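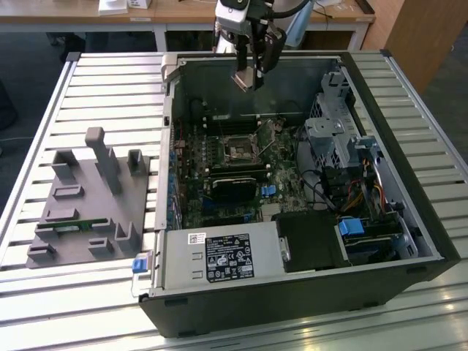 Pirneck teaches robot arm to service old desktops, one guided session at a time

May 13, 2026
3 min read
14 shares | 4 comments

Electronics refurbisher Pirneck says it has recorded 377 demonstrations of a person steering a robot arm through repair work on used desktop computers, and that the recordings will let the arm do the same work alone by next March. The company has not shown the arm doing any of it alone.

The project, called Dorneo, runs at Pirneck's workshop in Horkutance. An operator sits at a set of hand controls and moves the arm remotely while software logs the motion and the camera views. Each recording covers one short job, such as taking a memory stick from a gray plastic holder beside the computer and bringing it to the slots on the board. A model is then trained to copy what the operator did.

Memory slots are an awkward target. The stick has to go in straight, the latches at the end of the slot have to be clear, and the push has to be firm without cracking anything. People do it by feel. Pirneck's operators get no feel through the controls and work mainly by eye, using a fixed view of the table and a close view from the gripper, where the black fingers take up much of the picture and the slots sit off to one side of the processor.

"The operator learns to slow down, and the model learns from the slow version," said Raquel Macedo, who manages the project. "Speed comes afterward."

How much afterward is unclear. Of the 377 recordings, 169 were thrown out before training, according to a summary the company gave to reporters. Macedo said most of those were early attempts by new operators. The summary lists no success rate for the trained model, and Macedo declined to give one, saying testing was "at a stage where a number would mislead people."

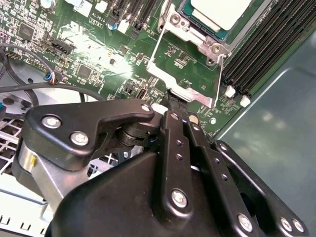
Same case, same table

Every recording so far was made with one model of desktop, lying on its side with the panel already off. Used computers do not arrive at a refurbisher that way. They come in dozens of layouts, with cables tied across the board, stripped screws and years of dust.

Adelino Barreto, a technician who has trained repair staff for 15 years and now advises small shops on equipment, watched a remote session at the workshop in the spring. He said the operator was skilled and the arm was steady, but he was not convinced there was a product in it.

"I can show a new hire this job in an afternoon, and the next day they can do it on a computer they have never seen," Barreto said. "Here you show it hundreds of times and you have one computer."

Pirneck says it will add more cases over the summer and is sharing its recordings with Jitpraphai, a parts supplier that wants to try the method on circuit board sorting. Neither company would say what the arrangement costs. Pirneck employs 37 people in Horkutance and says none of the jobs are at risk.

4 comments

benchtop_dan
So a person does the repair through a joystick, slower than with their hands, and this is the automation?

mkl
To be fair, that's how most of these arms get trained now. My question is the 169. What counts as a bad one? If they only keep the clean runs, the thing never sees how to get out of a mess.

Oldparts
I'd pay to watch it deal with a front panel header.

benchtop_dan
@mkl good point, and I'd like to see that testing number in March.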